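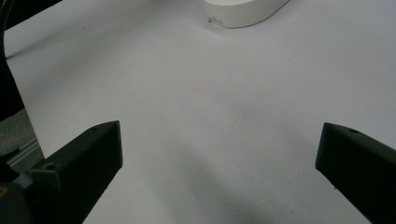
**Workspace Setup, Unit 8: Surface, lamp, cable**
Tiina Manninen, Halonen
September 5, 2022

Read before the practical. Bring the Listordale worksheet; spare copies are kept in the Arkby room.

## 1. The surface

A work surface is judged by how evenly it returns light. Gloss produces a bright spot that moves with the viewer's head. A matte surface spreads the same light in all directions, so the eye has less adjusting to do when it moves between the task and its surroundings.

White is the usual choice for small-parts work. It gives strong contrast with dark items and poor contrast with pale ones. For white or clear parts, lay a mid-gray sheet over the work area.

Color shifts are common on a white surface. A cool source turns it bluish or lavender. Do not match paint, thread, or printed samples on it until the source has been checked.

## 2. The lamp

For fine work in this course the target is 1,000 lux at the task. Take readings with the meter flat on the surface, at the center and at each corner, and enter all of them on the worksheet. An average on its own is not accepted.

Placement:

- Put the base outside the reach area if the arm is long enough.
- Set the arm height before setting the angle.
- Right-handed users should have the main light from the left, left-handed users from the right.

Some lamps combine the base with a power strip. This saves a separate unit on the desk, but every plug then arrives at the lamp, and the lamp cannot be moved without moving the plugs as well. 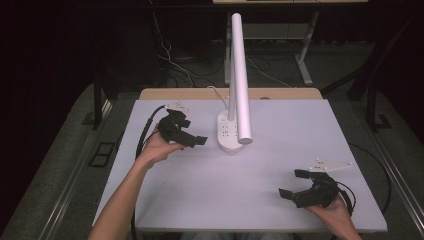 *Figure 2. White desk lamp with the base built into a power strip. The thin cable leaves from the back, toward the far edge of the table.*

## 3. Cables

Route the supply cable off the edge farthest from the user. Cables that have to come forward go down the sides, with enough slack to clear the hands. On the floor, keep runs behind the table and separate them by use; a tangle makes it slow to trace a single lead. The Plondeck clips in the drawer fit thin cable only.

## 4. Shadows

A small source gives a shadow with a hard edge. A large source, or several at once, gives a soft one. Where shadows overlap, the darker band is the area that loses light from more than one direction.
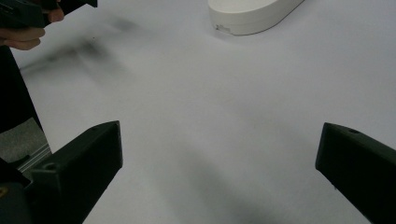

*Figure 3. Soft gray shadows on a white surface: a darker diagonal band at upper left, a broader and fainter area toward lower right.*

Exercise, in groups of two:

1. Sketch the shadows on your surface with both hands in working position.
2. Move the lamp arm and sketch again.
3. Mark where the lowest reading falls in each sketch.

The written report is due in November and carries 8 points.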